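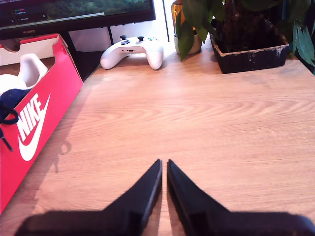

A red Nike shoebox, open, on the desk.

Rainer Baumgart keeps his shoeboxes. He has kept them since he was a student, and when he moved into the two rooms above the old Kikevik furniture store he brought them along in the back of a borrowed van, most of them full.

Baumgart spent 31 years in the stockroom of a shoe wholesaler in Brastwood, the last 13 of them in charge of returns. These days he helps people sort out closets, spare rooms and desks, mostly by word of mouth. He charges by the afternoon. We talked at his place on 24 April 2024, over coffee and a plate of rolls he had picked up on the way home from a job.

He does not think of himself as an organizer. "That word makes people nervous," he said. "They think I'm going to come in and throw their things away. I come in and ask where they put their keys."

The shoebox is his basic tool. He puts cables in shoeboxes, and receipts, and gloves, and also shoes. He likes the box because it has a size people already understand. "You tell someone to get a storage container, they go to the store and stand there for an hour. You tell them to get a shoebox and they have one in the closet."

I asked whether a plastic bin with a lid would last longer.

"It lasts longer, sure. But then you keep it forever, with whatever is in it. A shoebox gets soft at the corners after a few years. When it gets soft, you have to move the stuff, so you have to look at it. That's good."

In the returns department, he said, the box mattered more than the shoe. A pair that came back in its own box could usually go out again. A pair that came back in a grocery bag went onto a separate shelf and stayed there. At one point the shelf held 1043 pairs. He remembers the number from the inventory sheet, which he had to sign.

"My boss at the time was a man from Sitham, very correct. He wanted every one of them matched with a box. We had boxes with no shoes and shoes with no boxes, and none of the sizes lined up. It took us most of April."

What did he learn from that?

"Keep the box," he said. "And write the size on the short end, big, with a marker. The printed label is always too small, and it's always on the end that faces the wall."

He is particular about color. A bright box, he says, should be used for something you need to find in a hurry. Red is best. He has watched people put their passports in a plain brown box on a shelf with other plain brown boxes and then spend the night before a trip taking the shelf apart. He would use a big red Nike box for anything that matters and keep the brown ones for Christmas lights.

He has firm opinions about desks as well. His view is that a desk is for working through one box at a time. You bring the box to the desk, open it, deal with it, and take it back. He is against desks with a lot of drawers. The one he used for years was a Ďurica, bought secondhand, with a single shallow drawer that stuck in wet weather. He never fixed it.

"If the drawer sticks, you don't put anything in it. So it was a very tidy drawer."

Light wood is what he recommends to people who ask him what to buy. Dust shows less than on black, and a dropped screw or a needle shows up well enough. He would put the desk where it gets daylight, even if the sun makes it hard to read a screen for part of the day. "You can move the screen," he said. "You can't move the sun."

I told him that my own shoes never fit back in the box once they have been worn. He nodded and went to get a pair of his own to show me.

The trick, according to Baumgart, is to lay them on their sides, heel to toe, soles facing out against the long walls of the box. The laces go inside the shoe first. He is strict about the laces. "People leave them hanging over the side. Then the lid doesn't sit flat, and you pull on the lace by accident and the whole box comes off the shelf. I've seen it." He tucks each lace down into the toe with two fingers and does not bother tying it.

Canvas and other soft uppers he stuffs loosely with paper so they don't fold over. Newspaper is fine for dark shoes. For white ones he uses plain tissue, after an incident with a pair of his daughter's sneakers and the sports pages. He did not want to go into detail.

Different shoes in the same box is a question that comes up often with his customers, mostly in small apartments. He allows it for children's shoes and for slippers. For anything with a dirty sole he says no, unless there is a sheet of paper between them.

The most boxes he will let a person keep without anything in them is five. He has held to that for years and most people argue with him about it. One woman got him up to six by pointing out that one of hers was a boot box, which she said was a separate category. He thought about it on the drive home and decided she had a point.

His own shelf runs along the hallway, at shoulder height, short ends facing out. Size, season and contents are written on each one in block letters. One box just says RAINER. I asked what was in it.

"Mail," he said. "I haven't gotten to it yet."

He has no plans to advertise or to take on anyone else. A neighbor offered to make him a website and he turned it down — he said he would then have to keep that tidy too. He does two afternoons a week, three at most, and he would like to keep the mornings for himself.

Before I left he asked what I did with my own boxes. I said I flattened them and put them out with the paper. He asked if I had any left at home. I thought there might be one, under the bed, with some old phone chargers in it.

"Start with that," he said. "Put it on the table tonight and take the lid off."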